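Brummont, finally

I hadn't raced anything since the December before last, so when Ivan Ivanyshyn rang to say there was a spare seat in the Kravchuk kart for the Brummont enduro, I said yes before I asked what it cost. It cost a fair bit. My share came to 848 dollars, and that was before I'd bought a new pair of gloves.

The format is simple. Teams of four, everyone has to drive at least twice, and the most laps at the flag wins. Our four were Ivan, Divina Lacson, Fasil Tilahun and me. Divina is the quickest of us by a good margin. Fasil is the lightest, so he carries ballast, and he complains about where it goes.

Practice was damp. I spent most of it learning where the grip was at the hairpin, and mostly it was out wide, on the bit of newer asphalt they laid when they fixed the drains. The kart had a vibration above half throttle that we put down to a bent rear axle. Ivan swapped it in the lunch break and the vibration was still there, so it was something else. We raced with it.

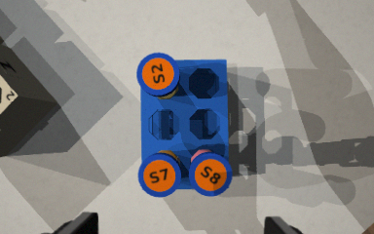
Caps S2 and S7, seen from overhead.

Qualifying went to Divina and she put us eleventh. The two Skisex karts were on the front row, as they seem to be everywhere this season. Orest Tymoshchuk has been running that team for years and they don't make many mistakes in the pits.

Ivan took the start and made up three places by the end of his stint. I got in after him. My first few laps were slow and I knew it, because a Senico kart went past me on the inside at turn two and then again, a lap down, or a lap up, I'm still not sure which. After that I settled. I'd forgotten how much your forearms hurt. I could hardly undo my helmet strap when I got out.

Fasil's stint was the clean one. No contact, no warnings, and he was consistent to a couple of tenths the whole way through. He came in on the lap he was asked to, and I can't say the same for myself.

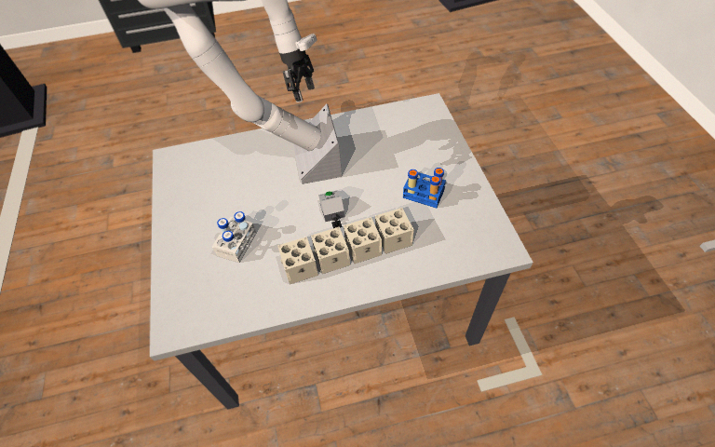
We lost most of our time at the second fuel stop. The rule is that the driver has to be out and behind the line before the cap comes off, and I was standing on the line. Natália Fonseca was marshalling our end of pit lane and she was right to call it. The penalty was 95 seconds, served at the next stop, and it dropped us from sixth to fourteenth. I apologized to everyone twice.

Divina got some of it back in the last hour. She passed the Senico kart around the outside of the hairpin, on the newer asphalt, and I'd like to think she got that from me, but she says she didn't.

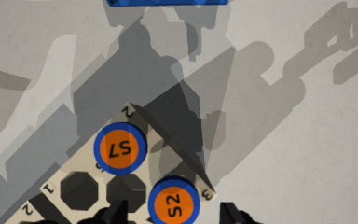

S7 and S2 on the beige rack.

We finished ninth. The winning Skisex kart had 18 laps on us. Ivan has already pulled the engine to look for the vibration, and his current guess is a mount.

I still need to pay him for the tires. The next round is at the longer track, and if the seat's open I'll probably take it.

Posted 5/1/21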